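Plommont Hand-Held Gripper – Replacement Finger Pads and Service Notice

Product line: Atero
Sold by: Rumia
Notice last revised January 30, 2023

Please read the service notice on this page before ordering pads or putting a gripper back to work. It covers hand-held grippers fitted with the first-run black finger pads, shipped before October.

What goes wrong

On first-run pads, the bond between the rubber and the finger can let go along the inner edge. The pad stays in place when the gripper is open. Under load it creeps outward, and the fingers close slightly out of line with each other. The width reading still looks normal, so the fault does not show up in the log.

We have inspected 486 returned grippers. Of those, 79 had a pad that had moved. Most were used for everyday objects of mixed size, where the operator goes from something thick to something thin many times in an hour. 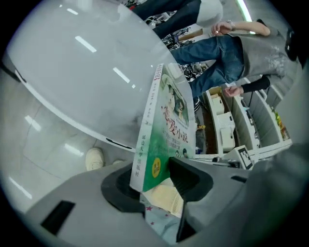
Books are the hardest case for a loose pad. A paperback is narrow, smooth and heavy for its width, and it puts a twisting load on the pads when it is held near one end. If a paperback turns in your grip when you are holding the trigger steady, stop and check the pads. Do not squeeze harder to make up for it. Extra force speeds up the separation.

Safety

One operator was hurt. A pad came off during a lift, the bare finger snapped shut, and the operator's other hand was close enough to be pinched. The injury was a bruised fingertip. Keep your free hand, or your second gripper, clear of the closing path. Do not run a gripper with a pad missing, even for a short test.

How to check

1. Switch the gripper off and open the fingers fully.
2. Press the inner edge of each pad with your thumb and push outward.
3. Look along the joint for a gap. A sheet of printer paper should not slide in.
4. Close the fingers by hand. The pads should meet evenly from base to tip.

Check both grippers if you work with a pair. We had several cases where the left unit was swapped out and the right one failed the next week.
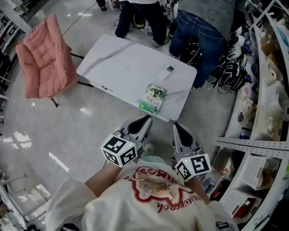
Marker cubes do not need to come off for a pad change. If a cube gets knocked while you work, recalibrate before you record anything. A lit green indicator tells you the unit has power and says nothing about the pads.

Replacement pads

Part number: 769
Contents: two pads, four screws, one hex key
Color: black
Price: $139 per gripper, free for units covered by this notice

The new pads are held by screws as well as adhesive. They fit the existing fingers with no drilling. Allow a full night for the adhesive to set before you use the gripper. First-run and new pads should not be mixed on one gripper – the new ones are a little thicker.

Data recorded with a loose pad

We can't tell you which of your sessions are affected. Uriel Maldonado in our service group suggests going back to the last recording where a thin object stayed square in the fingers, and reviewing everything after it.

Returns

Send the whole gripper if the finger itself is bent or scored. Otherwise keep the gripper and order the pads. Returned units go to the Pearce repair shop, and the label is included with your return form.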